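About Penosar

Penosar makes and sells pretend food, and the dishes to put it in. We started in Kasthorpe in a unit behind a tire shop, with one long table and a bank manager who asked twice whether the cakes were real. They aren't. We have had to put that on the packaging.

The company was set up by Kaja Paju and Mervyn Entwistle, who between them had five children and a kitchen floor nobody could cross in bare feet. Their first catalog ran to 25 items, nine of which were kinds of bread. The current one has 276, and the bread lobby within the company feels it has been sidelined.

What we do all day

Mostly we sort. A play food set gets tipped out, mixed up and put back, over and over, and a set that is no fun to put back ends its life under a couch. So every new piece spends time on the table with the bowls before we agree to sell it. Donuts go in with donuts. Red things go wherever the argument ends up that day. We like wide, shallow bowls, which a small child can reach into without tipping the whole lot over, and we like them in colors that can be named from across a room – "the pink one" is a complete instruction when you are three.

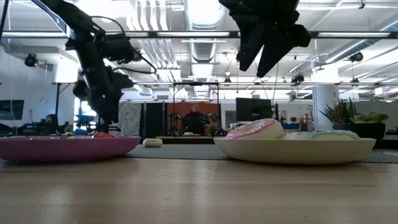
Lowri Hopkin would like it on record that the mint frosting was her idea, that it was voted down two years running, and that it now outsells the pink. She would also like whoever keeps calling it "the toothpaste donut" in meetings to stop.

We have let her have the paragraph. The mint donut stays in the catalog, and the toothpaste remark has been traced to Mervyn.

Plates came later. For a long time we held that a bowl could do anything a plate could, and Kaja defended this position with real energy until her own daughter served her a slice of cake in one and asked if she was sick. We gave in. There is now purple on the table as well as cream and pink, and sorting takes longer because people have opinions about what deserves a plate.
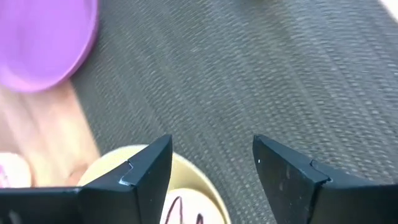 Where it all goes

Orders are packed in Kasthorpe by Deividas Ots, who can close a box of fruit with one hand and doesn't care to discuss how. We supply preschools, waiting rooms and a fair number of grandparents. Our largest single order was 2000 donuts for the Wedeo chain of play cafes, and our smallest was one pea.

Replacement pieces are sold singly, at cost. Write to Sarmīte Kuusk at the office and tell her what is missing and what color it was. She answered 521 of these letters last year and has asked us to mention that "the round one" is not enough to go on.

Visitors are welcome in the showroom from ten until four. The coffee is real.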